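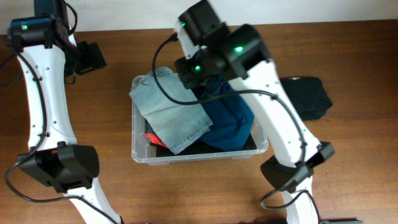

The clear bin with a pile of clothes in it, and a folded black piece to the right.

August 2026 – by the Hutsuliak home desk

Reviews Storage Laundry Desks Contact

Storage > Bins > Vilen clear bin

I bought two of the Vilen bins in March to get clothes off the bedroom floor. They have held up. The plastic is see-through enough that I can tell dark from light without digging, and the raised rim gives you something to grab.

It slides easily on bare wood – a bit too easily when you pull out something heavy.
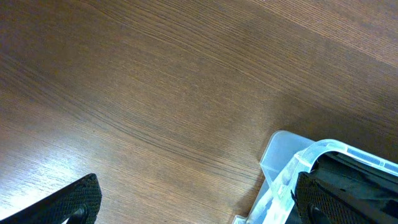

I put felt dots under mine and that fixed it. The Tononora bin I had before came with rubber feet, but two of the six fell off. 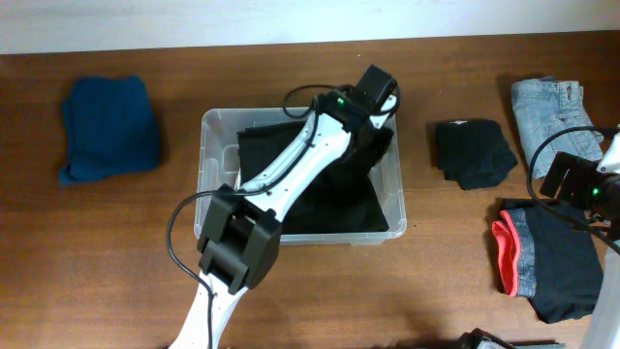
Folding or stuffing

Folded shirts and denim shorts stack fine. One bulky top thrown in loose takes up most of the room. I would buy it again for folded things only.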